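Wiltlow Bead and Button Fair: was it worth the drive?

Posted January 14, 2024

The flyer promised "the region's largest gathering of makers," and I have been to enough of these to know what that usually means. It means a hall with bad lighting, a coffee line, and a lot of people reselling the same strands out of the same wholesale bags.

Wiltlow charges $8 at the door, plus $5 to park in a field. I paid both and went in grumpy.

The front half of the hall was what I expected. Zinderari had the big corner booth again, with the banner about "ancient energy" and prices to match. I asked the man there what the green stones were. He said jade. I asked which kind and he said the good kind. I put them back.

Jultex was selling elastic cord they say will never snap. Never is a long time. I bought a spool anyway, and I'll report back in May if it's still holding. The last "unbreakable" cord I tried dumped a whole necklace into a heating vent.

Things got better toward the back. Jae-in Won was running a restringing table and gave the only talk I'd call useful, mostly on how dyed wood gets passed off as something rarer. Her advice was to rub a bead with a damp white cloth and look at the cloth. She also said plenty of honest wood bleeds a little, so the test proves less than people online claim. I liked her for saying so.

The Nam family's table had old button cards and a ledger from a shop that closed in 1,985 pieces of unsold stock, or so the sign said. I'd guess the sign writer lost a sentence somewhere. The buttons were fairly priced, which I can't say for much else, and I came home with 2 cards of the small black ones.

The raffle was announced three times and I never met anyone who had won it. Lunch was a dry sandwich. Parking took longer to leave than to enter.

Would I go again? For the back wall, maybe, if they drop the parking charge. Skip the corner booth.

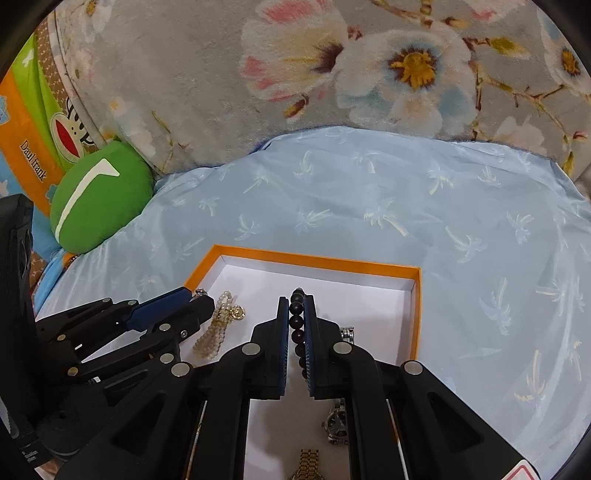 Bracelet in reddish-brown round beads.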